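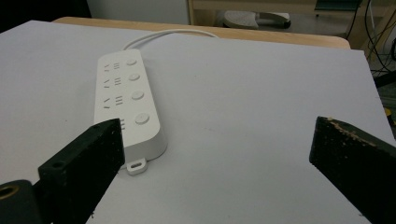
# Re: [pathirana-tenants] Standby power, and who left the heater on

On July 2, 2018, Kátia Camargo wrote:

> Hi all,
>
> The electric bill for the shared rooms came in and it is ugly again. I went through the last few and the number barely moves between summer and winter, so I don't think we can blame the space heater this time (sorry, Ruwan).
>
> Two questions:
>
> 1. Does anyone know what in the building is drawing power all night?
> 2. Would people be OK with switching things off at the outlet when they leave?
>
> I'm happy to put up signs.
>
> Kátia

Apology accepted. The heater has been in my closet since last December, thinking about what it did.

On question one, I borrowed a plug-in meter from my brother-in-law and spent most of an evening crawling behind furniture with it. I now know a great deal about the dust in this building, and I'll be glad to share it with anyone who writes to me off list.

## What the meter said

The old Flastano fridge in the kitchen is the big one, and we can't do much about it short of buying a new fridge, a topic I remember taking up two meetings and one friendship. It runs when it feels like it. The door seal is bad at the bottom corner, and I fixed that with tape, by which I mean I made it look worse.

The Drekico stereo in the lounge pulls 16 watts when it's off. I checked it three times. I have never seen anyone play music on it. We are paying to keep a small blue light going, and I suppose some of you may have grown attached to the light.

The laser printer was sitting at 40 watts with its sleep setting turned off. I turned it on. If your first page now takes a while to come out, that's me, and I'm not sorry.

Phone chargers with no phone on them didn't move the needle at all. I mention this for the person who has been unplugging mine.

## On switching off at the outlet

I'm for it, with some reservations. Last time we tried this, somebody switched off the router every night for a week and then wrote to the list each morning to ask why the internet was down.

So could we agree on what stays on? My list is the fridge, the router, and the door buzzer. Everything else can go dark. The kettle doesn't care either way, but the microwave will lose its clock, and it's been an hour wrong since the clocks changed, so I'd call that an improvement.

Where several things share one strip, I'd like a bit of tape by each button saying what it's for. Please write the name of the thing. "DO NOT TOUCH" is on four different items in the copy room already and has been touched by all of us.

## Signs

Kátia, by all means, but small ones. The Trikeck people upstairs put up signs about their sink and now there are signs about the signs.

I'll take the stereo off the wall tonight unless I hear an objection. If you love the blue light, speak up before seven. I can bring the meter back next week if anybody wants something in their own room tested – I have to return it after that, and he does ask.

Ruwan Saha
Room 5, ground floor back

--
pathirana-tenants mailing list
To leave the list, write to the list owner. Replying to everyone with the word "unsubscribe" has never worked.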